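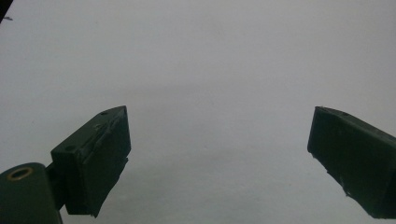

Figure 13.1 Gripper fingers in the open position against a pale, plain surface.

Chapter 13
Water and Air in Container Substrates

Chapter Outline
13.1 The container as a soil profile
13.2 Pore space and its measurement
13.3 Particle size and the choice of components
13.4 Irrigation of shallow and deep containers
13.5 Changes in the substrate during the crop
13.6 Case study: the Vilusbridge propagation houses

Objectives
After studying this chapter, the reader should be able to define total porosity, air space, and container capacity; explain why a short container holds a larger fraction of water than a tall one filled with the same substrate; carry out a drainage test with simple equipment; and select a substrate for a given container depth and irrigation method.

Key Terms
air space, bulk density, container capacity, hydrophobic, perched water table, shrinkage, substrate, total porosity

Introduction

Chapter 12 treated water in field soils, where the root zone is continuous with the soil beneath it. Water applied at the surface of a field soil moves down through progressively drier layers, and drainage continues for a day or more after irrigation stops. A plant in a container grows under different physical conditions. The root zone is shallow, the volume is small, and the lower boundary is open to the air. The same loam that supports a healthy shrub in the ground may kill that shrub within one season when it is placed in a pot.

The term substrate is used in this book for any solid material, or mixture of materials, that fills a container and supports a root system. Growers also use the terms potting mix, growing medium, and soilless mix. Field soil may be one component of a substrate, but most commercial mixes contain none. Peat, composted bark, coir, wood fiber, perlite, and coarse sand are the components discussed most often here. Their chemical properties, including pH and cation exchange capacity, are covered in Chapter 14 and are mentioned in this chapter only where they affect wetting.

13.1 The container as a soil profile

When a container is watered until water runs from the drainage holes and is then left to stand, drainage slows and finally stops. The substrate is then at container capacity. It still holds a large amount of water, and that water is unevenly distributed. At the bottom of the container lies a zone in which nearly all pores are filled. Above it the proportion of water declines and the proportion of air increases. The saturated zone is called a perched water table.

The perched water table forms at the open boundary between substrate and air. Water is held in pores by capillary forces, and it leaves the bottom of the container only when the weight of the water column above is enough to overcome those forces. The height of the saturated zone depends on the size of the pores. It does not depend on the depth or width of the container. A fine substrate has a high perched water table and a coarse substrate has a low one.

Consider two containers of equal diameter filled with the same substrate. One is 30 cm deep and the other is half that depth. After drainage, the saturated zone is equally high in both. It therefore takes up twice as large a share of the shorter container. A mix that drains well in a nursery pot may be badly aerated in a plug tray, although nothing in the mix has changed.

A layer of gravel in the bottom of a pot does not remove the saturated zone. Water does not pass readily from fine pores into coarse ones until the fine material is saturated at the boundary. The perched water table then forms on top of the gravel, and the depth of usable substrate is reduced by the thickness of the layer. The practice is still common in house plant culture and should be discontinued.

13.2 Pore space and its measurement

Total porosity is the volume of all pores divided by the volume of the substrate. At container capacity these pores are divided between water and air. The following relation holds:

Total porosity = container capacity + air space

All three terms are given as a percentage of substrate volume. Air space is the value most often quoted by suppliers, and it has little meaning unless the container depth used in the test is also stated. The reader should treat any figure given without a depth as incomplete.

The drainage test used in the exercises needs a pot, tape, a measuring cylinder, and a tray. The drainage holes are taped closed and the pot is filled with water to a marked line to obtain its volume. The pot is emptied, dried, and filled with moist substrate to the same line. Water is added slowly at one edge until a film appears at the surface. The volume added is recorded. The tape is then removed over the tray, and the pot is allowed to drain until dripping stops. The volume collected, divided by the volume of the pot, gives the air space.

Two errors occur often. Water poured quickly over the whole surface traps air in the pores, and the result is too low. Substrate pressed down by hand has fewer large pores than it would have in production, with the same effect on the result. At least three pots of each mix should be tested, and they should be filled by the same person.

Note that substrate which is moist at the start already holds water in its smaller pores. The volume of water added in the test is thus less than the total pore volume. A correction based on oven drying is given in Section 13.2.3.

A note on the case study

Section 13.6 follows 2 mixes through one production cycle at Vilusbridge, beginning with sowing in January. The first mix, sold under the name Tresura, is based on fine peat and perlite. The second, Gestance, contains screened bark and wood fiber. Both were supplied by Nechyporuk in bulk and were used in the same plug trays and the same finishing pots. The records include air space at filling and at sale, shrinkage, and irrigation frequency. They are referred to in Sections 13.3 through 13.5, and the reader may find it useful to look over the tables in advance.

Review before reading

Chapter 12 should be reviewed on the following points: the relation between pore diameter and capillary rise; the difference between water content and water potential; and the meaning of field capacity. Container capacity and field capacity are not interchangeable terms, and values for one should not be used in calculations that call for the other.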